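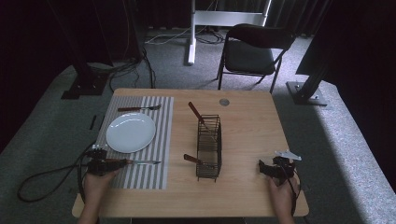 Dutatbridge opens Ngubane, a table-setting task set recorded by hand

SIRANCOMBE, 9/15/20 – Dutatbridge said today it is opening Ngubane, its collection of everyday table tasks shown by people using hand-held grippers, to outside labs and small robot builders. Sign-up is open now. Access starts in January.

The idea is simple enough. A person picks up a gripper in each hand and does the job. Puts out a knife. Moves a fork. Puts cutlery in a wire basket, or takes it out. The grippers record how the hands moved and what the fingers closed on, and a robot arm with the same kind of fingers learns from that later. No arm in the room while the showing is done, no joystick, no code.

First release covers 462 recorded sessions and 8 tasks, all two-handed, all done on a table top. Place settings make up the biggest share. Clearing the table comes next, then sorting utensils.

"Cutlery is harder than people think," said Zanele Msimang, who runs the demonstration program at Dutatbridge. "A knife is thin, it lies flat, and you can grab it ten wrong ways. A person gets it right without thinking. We want the part they don't think about."

Dutatbridge ran remote control sessions first, with an operator driving two arms from a desk. Those worked but went slowly, and operators got tired. Fork placement was the worst of it. Switching to hand-held grippers let the team record more in a morning than it used to in a full day, the company said. Remote control stays in the program for heavier jobs and for anything hot.

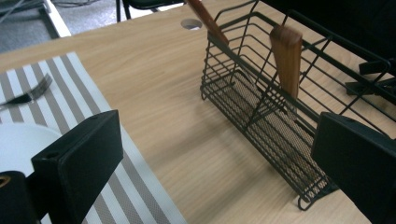 Reading time: 2 minutes

What's in the release

Each session comes with views from the grippers and from a head position, plus the gripper motion and how far the fingers were open. Both hands are on the same clock. Files are sorted by task, then by person. Sessions where something got dropped are kept in and marked as such – labs asked for them.

Place mats, plates, forks, knives and a wire utensil basket show up across the table-setting tasks. Layouts are changed between sessions so a robot can't just learn one spot on the table. Handles point different ways too.

Playback and trimming are done in Vurance, the company's viewer, wich is free for anyone with access to the set. Vurance runs on an ordinary laptop. It lets you step through both hands side by side, cut out dead time and export only the parts you need.

Showing days at Sirancombe

More than 400 people have asked to try the grippers since the first open day. Dutatbridge will hold more showing days at its Sirancombe site, starting in January. No background in robots needed. Training takes under an hour, most of it spent learning to squeeze slower then you want to.

"We had cooks, students, a retired mail carrier," Msimang said. "Everybody lays a table a bit differently. Good. Keep doing it your way."

Labs that want access should send a short note on planned use to the Dutatbridge program desk. Schools get in free. Pricing for companies to follow.

About Dutatbridge

Dutatbridge builds hand-held grippers and recording tools for teaching robots by example. Based in Sirancombe.

Press contact: Zanele Msimang, Dutatbridge demonstration program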